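Household Materials and Sorting
Unit 4: The mixed bin
Handout prepared by Kofi Eshun

Please read this handout before the practical hour. Bring a pencil and the sorting sheet from Unit 3. If you have lost the sheet, you can copy the table from a classmate.

4.1 What we mean by a mixed bin

In the last unit we looked at materials one by one. We had paper on one table, glass on another table, and everything was easy. At home it is seldom like this. Things come to the sorting point together, from the kitchen, from the children's room, from the car. A mixed bin is a container where objects of different material and different use are lying together and no decision has been made yet.

The word "mixed" speaks about the content and says nothing about dirt. A mixed bin can be quite clean. In the course we also keep apart two words which students often confuse. Sorting is to decide where each object belongs. Separating is to take one object into its parts, for example to remove a plastic lid from a glass jar. In this unit we only sort.

4.2 The four questions

For each object we ask the same questions, and always in the same order.

First: is it still used? A toy or a cup which is still good does not belong in recycling at all. It goes back to its place in the house.
Second: what is the main material?
Third: is there something inside?
Fourth: does our local collection accept it?

Many students begin with the second question. I understand why, it is the one we practiced most. But then a good cup is sent away only for the reason that it is plastic. In the January group this was the most common mistake, and I took points for it in the written part.

4.3 Shape, color and material

Color is a weak sign. It helps us to find an object quickly but it does not tell us what the object is made of. A green thing can be metal, plastic, glass, or a fruit. Shape is a better sign, although it also can deceive. A cylinder may be a can, a cup or a piece of tube, and from some distance these are not easy to tell from each other. You must take it in the hand, look at both ends, and feel the weight.

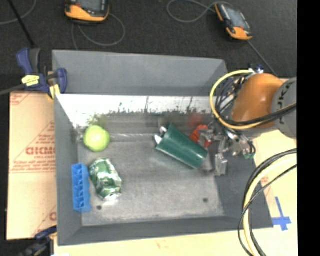 Why should a crushed drink can be sorted before the other objects?

Because it is the easiest decision in most households, and it makes the rest of the work shorter. A crushed can has no second use, its material is known, and only the third question needs a real check: turn it over and see if some drink is left.

With the gray bin in this unit, the green and silver can therefore goes first on your sheet. The blue plastic block stops at question one, and you write "ask the owner". For the round lime-green object, please write down both possibilities, ball or apple, and what you would do in each case. The same is for the dark green cylinder, which can be a cup or a tube. An answer with two possibilities and a reason receives full points.

4.4 About weight and volume

A dented can takes less space than a whole one, but its weight stays the same. In the Weerakoon exercise you receive a bag with 113 cans, part of them whole and part of them crushed, and you must estimate the volume before and after crushing. Do not calculate too precisely. A good estimate with a short explanation is enough.

Some collection points ask that cans are not flattened completely. The reason is in the machines which recognize them by shape. Check the rule of your own town, it may be different from the rule in the town of your classmate.

4.5 Practical hour

We work in pairs. The groups are called Takon and Flenon, as before, and the Fernach room is open for both. Each pair has 60 minutes. One person takes the objects out and the other writes, then you change at half time. Do not tip the bin out on the table. Take the objects one by one, so that your partner has time to write.

The sheet gives a maximum of 100 points. Forty are for the order of the questions, forty for the decisions, and the last twenty for clear writing.

4.6 Homework

Choose one container in your home where different things collect. A drawer is also allowed. Write one line for each object with the answers to the four questions. If there is an object you can not decide, leave it in the list with a question mark and bring it to class, if it is not too big.

Reading for next time: Unit 5, Lids and labels.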